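Teaching by remote control: how cluttered should the table be?
Forum > Arms and grippers > Teaching by demonstration
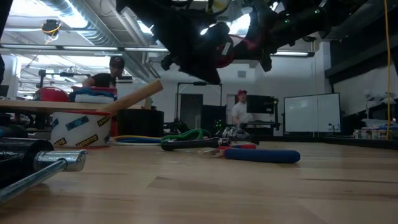 Bench as seen by the fixed camera, gripper over the tools.

treadle_31
We are collecting demonstrations of one task: pick up the blue-handled pliers and place them in a tray. The operator drives the arm remotely. So far we have 1,416 episodes, all with other tools and cable left on the table. The trained policy reaches well but closes late, and it sometimes goes for the green cable. Should I clear the bench and start again, or carry on to 3,000?

Montes_B
Clear it. Get the grasp working on a bare table, then add objects back in stages. At present you can't tell whether the late close comes from the clutter or from the operator.

kerfwidth
Disagree. A policy trained on a bare table learns a bare table. We did that at Konville and had to throw most of it away once the cables went back. Keep the clutter, but move it between episodes. If the coil stays in one spot for a whole session, it becomes a landmark.

treadle_31
It does stay put for long stretches. We only reset the pliers.

kerfwidth
Then I would fix that first.

Brisa Contreras
Check the timing before touching the bench. Late closing is often a lag between the gripper command and the logged camera image. On our Vatel rig the offset was 3 control steps and it looked exactly like a hesitant operator. Plot commanded width against measured width for a few episodes.

Montes_B
Agreed on the plot. I still say the cable grabs are a clutter problem and more data of the same sort won't cure them.

oddsocket
Has anyone tried guiding the arm by hand for the last few centimetres? Our remote operators at Treltville overshoot on thin handles.

Brisa Contreras
Yes, but your hands end up in the camera view and the policy won't see them at run time. I'd stay with remote control and slow the final approach.

treadle_31
Plotted it. Offset is 2 steps on the older episodes and nil after the November update. I will realign the old ones, retrain, and shuffle the tools from now on. Bench stays cluttered.

Montes_B
Hold back 31 episodes with the coil moved and test on those separately.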